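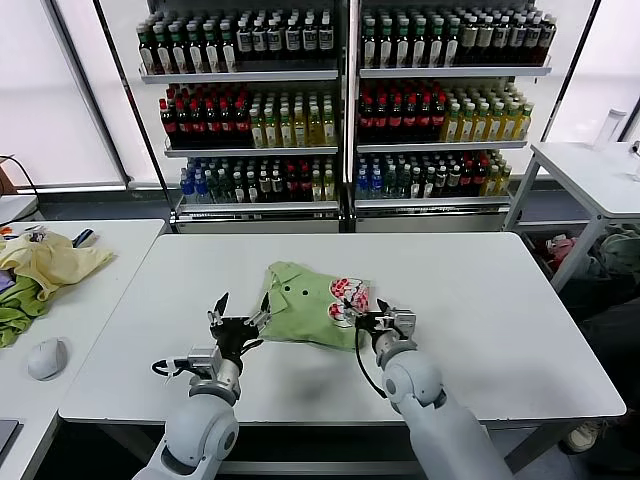

Forums > Hardware > Arms and Grippers > Kits and Reviews

Zavby two-arm kit, folding package - anyone else running it?

tallowmere
We've had the Zavby kit set up for a few weeks now and I wanted to put down some notes before I forget them, and see if others are getting the same results. I paid for ours, no discount.

What you get is two arms, the two-finger grippers, the control box, and a license for the folding package. Tables are up to you. We have ours on a plain white table at standing height and all it does is shirts. Small ones are harder than I expected. The light green polo type with the collar and the button placket is the one I use for checking changes, as the collar gives it something to find and the cartoon patch gives it something to get confused by.

Setup took me 2 days. One of those was the calibration, which has to be done again if you move the base even slightly. The manual says this on page 3 and I did not read page 3.

Good: the arms are quiet, the grip force setting is easy to get at, and the logs are plain text.
Bad: the cable at each wrist. It hangs out in a big loop and I keep expecting it to catch on a sleeve. Has anyone found a decent way to dress it?

brinepost
Don't tie the cable down tight. I did that on mine with straps at the wrist and the elbow and the last joint started faulting at the end of its travel. It needs the slack. What worked for me was one soft strap on the forearm only, leaving the loop at the wrist alone. It looks untidy but I haven't had a snag.

On the patch thing, is yours grabbing the patch or avoiding it? Mine avoids anything printed.

tallowmere
Grabbing near it. You can see the right gripper in my picture has the fabric pinched right next to the patch. It does that a lot. The left one usually hangs back until the right one has something.

oddlot_kev
I'll be the one to say it. That's a lot of money to fold a shirt. I had the Gromau single arm before and sold it, and for what I do (socks and towels for a rental place) a person is faster and doesn't need a license.

What is the success rate? I notice the review doesn't give one.

tallowmere
Fair question. Last batch I ran was 80 shirts and I had to step in on more than I'd like, mostly at the start when the shirt is in a heap and it has to find an edge. Once it has both shoulders it nearly always finishes. I didn't log the step-ins properly so I'm not going to post a number I can't back up.

oddlot_kev
So no number.

tallowmere
So no number yet, yes.

Aroha Ruawai
I help run support for the folding package at Zavby, so weigh this accordingly. A few things.

The left arm waiting is by design in the current release. It holds just off the garment with the fingers open until the first grip is confirmed. You can shorten the wait in the settings file under second_grip_delay. Don't set it to zero or the two will pull against each other.

Preference for printed areas: we know about it. A print that stands out from the fabric pulls the grip point toward it. brinepost, if yours is avoiding prints I would guess you are still on the May release, which had the opposite problem. Please check the version line at the top of your log.

Cables: brinepost's advice is what I would have said. Leave the wrist loop.

brinepost
Confirmed, I'm on May. Didn't know there was a newer one. The updater told me I was current.

Aroha Ruawai
That's a bug in the updater. Run it once with the network cable out and then again with it in. I know how that sounds.

brinepost
It worked. Thanks.

quillfeather
Question about background. Your table has a big window behind it and shelves full of bottled drinks. Doesn't all that color back there mess with the vision? I'm looking at the MacAulay kit mainly because it comes with a backdrop frame, and I assumed it was there for a reason.

tallowmere
I worried about that too, but the package only looks inside the work area you mark in calibration, so the shelves haven't mattered. Light does. Late afternoon the shadows of the arms get hard on the white top and it sometimes goes for the edge of a shadow as if it were a hem. On a gray day the shadows are soft and it's fine.

Samuele Rinaldi
I have used both the MacAulay and the Zavby at work. Disagree with the idea that background doesn't matter. It doesn't matter on the Zavby when the work area is marked well. If you mark it a bit wide, over the table edge, it will pick up whatever is there. On the MacAulay the frame saves you from that mistake, but the frame also gets in the way of the elbows, and those arms have big elbows. I took ours off after a month.

Also, white table with white arms is not my favorite. We put down a dark mat and the edge finding on pale shirts got better the same day.

tallowmere
Hadn't thought of a mat. The pale yellow ones in my waiting pile are the worst of the lot, so that fits. What kind of mat?

Samuele Rinaldi
Jellari, the thin one, charcoal. It has to be thin or you have to redo the table height. Don't get the textured version. The fingertips catch on it.

oddlot_kev
Are mats and straps included in the price of this thing or is that extra again?

Samuele Rinaldi
Extra. It's a mat.

brinepost
Kev has a point, though. The kit page shows it folding right out of the box and leaves out the table, the mat, the lighting and the evenings. I'm happy with mine but I wouldn't tell a small shop to buy it to save labor. I bought it to learn on.

quillfeather
That's closer to my situation. Does the license let you record your own demonstrations or do you only get the shirts they trained?

tallowmere
You can record your own. The basic license stores up to 200 and then you have to delete some or pay. I've used a small part of that, all on collars.

oddlot_kev
Let me know when there's a number.

tallowmere
Mat's ordered. I'll run the same 80 shirts with it and without it, log every time I touch something, and post the file in this thread - both versions, good or bad.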